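Benport Municipal Wage Supplement

The Benport Municipal Wage Supplement is a monthly payment made by the city of Benport to its lowest-paid employees. It is added to base pay and appears as a separate line on the pay statement. The supplement was introduced by city ordinance after a dispute over the pay of sanitation, laundry and grounds workers, and it is administered by the Office of Municipal Payroll.

Background

Before the supplement, pay for hourly city workers was set by a single schedule that had been drawn up for office staff and later extended to other departments. Workers at the bottom of the schedule received the same percentage increases as department heads, and the gap between the lowest and highest grades widened with each adjustment. Several departments made up the difference with informal allowances for tools, travel or early shifts. These allowances were not counted toward retirement and could be withdrawn without notice.

A review of the schedule was ordered by the city council and led by Viola Caputo, then deputy director of payroll. Her report found that 2919 employees were receiving at least one informal allowance. It recommended that the allowances be ended and replaced with a single payment set in law.

Adoption

The council took up the report in May. An early draft would have limited the supplement to full-time staff, but the limit was removed after objections from the Lellance district, where many school kitchen and cleaning jobs are part-time. Council member Arturo Zuccaro, who represented the district, moved the amendment. The ordinance passed by a vote of seven to two.

The mayor's office had asked for a delay until the next budget year. The council declined, and the first payments were made from the contingency fund.

Eligibility and calculation

An employee qualifies if his or her base pay falls within the three lowest grades of the schedule. Part-time employees receive the supplement in proportion to their scheduled hours. Overtime is not counted, either in deciding who qualifies or in setting the amount.

Seasonal workers were left out of the original ordinance. They were added later, on the condition that they had worked for the city in the previous season as well. Employees of firms under contract to the city are not covered - a point that has been raised at most budget hearings since.

The supplement counts as pay for retirement purposes. It is not reduced during sick leave or jury service, but it stops during unpaid leave.

Administration

Departments report hours to the Office of Municipal Payroll through a records system known as Pace. The office calculates the supplement and sends each department a statement for correction before payment is made. An employee who believes the amount is wrong may file a claim with the office and, if the claim is refused, may appeal to the civil service board. 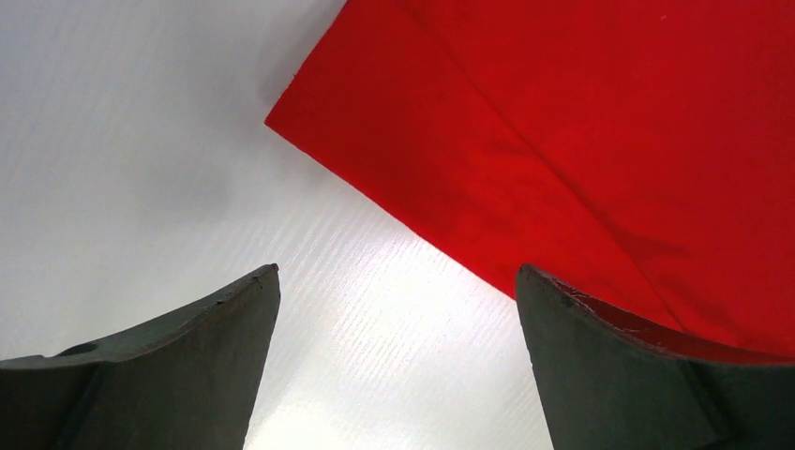

Appeals have mostly concerned employees who moved from one grade to another in the middle of a pay period. The board has held that the lower grade applies for the whole period, so that a promotion does not reduce the supplement until the next one begins. The payroll office adopted this reading in its written guidance.

Criticism and later changes

Opponents of the supplement argued that it hid the true cost of wages and that the schedule itself should have been rewritten. Unions representing city workers made a similar argument from the other side, noting that a supplement could be frozen more easily than base pay. The council has twice considered folding the payment into the schedule and has taken no final vote on either occasion.

The neighboring city of Stusotia adopted a similar payment modeled on the Benport ordinance. Its version covers the two lowest grades only and is paid quarterly.

See also: Benport City Council; Civil service in Benport; Lellance district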